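Tollitine bench notebook - block set, colour and edge work
June, started 8.40 am

Rarkar batch is in and I'm rapt with it! Krum had the carton open before I'd got my coat off. After the last lot (chalky, and that horrible mustard we all pretended to like) these are a real step up. Went straight for the green because that was the one I'd fretted over, and it's bright, properly bright, the way we asked for it back in the first email to Skultstead.

Weighed the carton on the floor scale first, for Britta's records: 863 g with packing, 784 g without. Written on the lid in pencil as well.

Edges. Krešimir broke the corners on the trial pieces with 600 paper, 2 passes each, and I compared those with the ones straight from the carton. Couldn't pick them with my eyes shut. So no more hand finishing on this size, which saves a dull afternoon for whoever draws the short straw (me, usually). Kept the trial pieces in the Amrani tin, second shelf, don't mix them back in please.

Colour under different light:
window, mid-morning - green and red both lovely, miles apart
bench lamp - green goes a touch yellow on top, red holds
overhead tubes only - red dulls a bit, still fine

Mirsad asked whether the two would be confused by someone with red-green trouble. Fair question and I should have thought of it sooner. Tarek has it mildly and could sort them at arm's length under the window, slower under the tubes. He reckons the green being so much lighter does most of the work. Want to try a darker red against the same green before we settle, and maybe a dot on one face, though I'd be sorry to mark them, they're so nice plain.

2.15 pm - stacking. Did towers with Krum until it got silly. They sit flat and square on each other and the softer corners don't seem to cost any height. Best tower fell when the door went, so that one doesn't count, whatever Krum writes on the whiteboard.

To do
- ask Skultstead for darker red samples
- redo tube light check after dark with blinds down
- Britta to file weights
- find out who has the good calipers (Mirsad?)

Still grinning about that green. 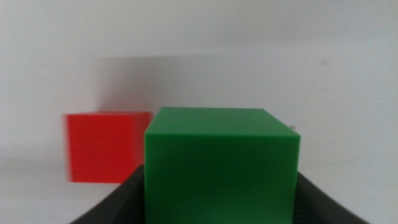

Green block up close, red one behind to the left.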